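Vumholm room sim, first go

April 13, 2024

Quick one before I forget it all. I've been using the trial of Vumholm for a bit now, which is the home simulator that Dulell sell alongside their little arm kit. You can buy it without the kit. I did, as I already have an arm (the Guketti one, still on the bench, still missing a screw) and no room in the flat for it to do anything useful in.

So the idea. You get a set of ready made rooms, you drop a robot in, you give it a job, it has a go. Tidy up, fetch a thing, put a thing in a thing. You can drive it by hand with a gamepad or plug in your own code. I've mostly done the gamepad. My own code is not fit to be seen.

Install was all right. Long download, then a second long download it hadn't mentioned. Needed a newer graphics driver. The setup page has the two steps the wrong way round, do the driver first. After that it opened first time, which is more than I can say for Zabala, which I tried last September and gave up on after an evening of red text.

Cost. The trial is free and gives you 6 rooms. Full thing is 300 for the licence, and then there's an extra furniture pack I haven't bought and don't plan to. No monthly fee as far as I can see, but the pricing page is a muddle so check before you pay. The licence is per machine as well, so if you swap between a laptop and a desktop like me that's a nuisance.

Loading a room takes about 76 seconds on my old desktop. Not great when you keep breaking things and starting again. There is a reset button that's much quicker but it only puts objects back, it doesn't put the robot back, so if you've wedged yourself behind a table you're reloading anyway. Ask me how I know. 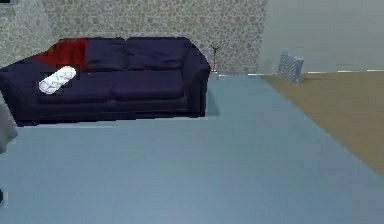

Been spending most of my time in the living rooms. Kitchens are more fun but there's too much in them for a beginner, I kept knocking stuff off the side. A living room has big shapes and few small ones and you can get your eye in. Soft things are what I wanted to test, and a rolled-up white towel on a dark sofa is about as kind a start as you'll get, you can pick it out straight away. The red throw next to it is a different matter. Draped things have edges all over the place and I never know which bit to go for.

Looks are fine. Not going to win any prizes. The carpet is very flat, more like painted card than carpet, and the wallpaper is busier than anything I'd hang at home. The sofa is decent though, cushions and all, a bit rumpled like a real one. For my purposes I don't need pretty, I need the robot's idea of where a thing is to match where the thing is.

Driving. Left stick moves you about, right stick does the arm, and you hold a shoulder button to change the height. Took me ages to stop mixing them up. You can remap it all but the menu forgets your settings when you quit, which I've reported. Got a reply the same day so fair play to Dulell for that.

Recording is the good part. Every run can be saved and played back, slowed down, and sent out as a plain file my own scripts can read. I limit mine to 300 steps or I just dither. Playing back my own driving is pretty grim but I've learnt more from it than from the tutorials, wich are short and seem to be written for an older version. Half the buttons have moved.

Things I don't like: no undo. Sound effects on by default, very loud. The help search finds nothing if you put an s on the end of a word. And I can't find a way to bring in my own furniture without the full licence, so I can't say how well that works.

Would I pay for it? Leaning yes, if the arm support is as good as they say. The Guketti profile is listed as "early" and I haven't had it working yet. Going to try again once I've found that screw. If anyone has got the two talking to eachother please leave a comment, and say which version you're on.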